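Plirnura: a small collection of handwritten household recipes

README for the recipe cards and their transcriptions

Hello, and thank you for stopping by. Plirnura began as a biscuit tin full of cards bought at a jumble sale in Pavesov, and has grown, rather slowly and with a good deal of tea, into a set of 219 transcribed recipes from home kitchens. If you like old puddings, bad handwriting or the history of what people ate on an ordinary evening, I hope you'll find something to enjoy (and perhaps something to cook).

What's in the folder

cards.csv has one row for each recipe, with the title, the text as written, a tidied version, the type of dish and whatever notes I could make out in the margins.

measures.csv is a list of the old kitchen measures that turn up in the cards, with my best guess at each in grams or millilitres. Please do treat these as guesses! A teacup in one household was clearly a good deal bigger than a teacup in the next, and one writer uses "a Suksawat" to mean the scoop that came with her tin of rice flour, which took me most of November to work out.

stains.txt is exactly what it sounds like. I started it as a bit of fun and then grew fond of it, so it stays. The gingerbread cards are by far the worst.

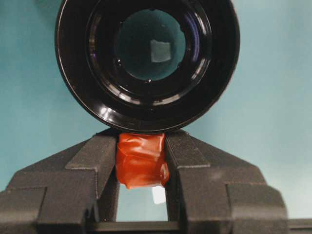 Where the recipes came from

The first batch came from the Pavesov tin. The second came from a box lent by a family in Dadov, who very kindly let me keep it over the winter and have agreed to the text being shared. A few more arrived by post after I put up a notice asking for cards. Private letters and addresses were left out, and where a card mentioned a neighbour's health or somebody's debts (more often than you'd think, between the suet and the sultanas) I have put [removed] in the text and left it at that.

How they were typed up

I typed every card twice, some weeks apart, and then compared the two versions. Spelling is kept as it was in the original column, so you'll meet "receet", "yeest" and a very cheerful "custerd". The tidied column uses modern spelling and adds full stops, but I have tried hard not to improve the cooking. If a card says to bake until done, then that is what it says, and you are on your own with it, I'm afraid.

Oven heats were a trouble. Most cards say slow, moderate or quick, and I have left those words alone. Just 20 cards give a number, and it isn't always clear which scale was meant, so the scale column is blank unless the writer gave it.
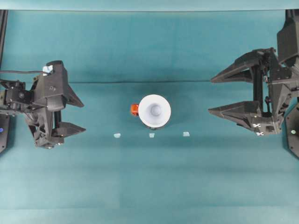 Things to watch out for

Sweet things are over half of the collection, which I suspect says more about what people bothered to write down than what they had for dinner. Everyday stews hardly appear. There are 4 cards for Christmas cake that look like copies of one another, each with a little more brandy than the last, and I have kept them all.

Please don't follow the bottling and preserving recipes as they stand. Several would not be thought safe these days, and they are marked with "old method" in the notes column. The same goes for anything with raw egg that is meant to keep for a week on a shelf.

Using and sharing

You are welcome to use the text for study, teaching or supper. A mention of Plirnura would be lovely. If you spot a mistake, send me the card number and what you think it should say, and I'll go back to the card and have another look. Card 100 is still beating me, by the way: the third ingredient could be "mace", "maize" or possibly "Maisie".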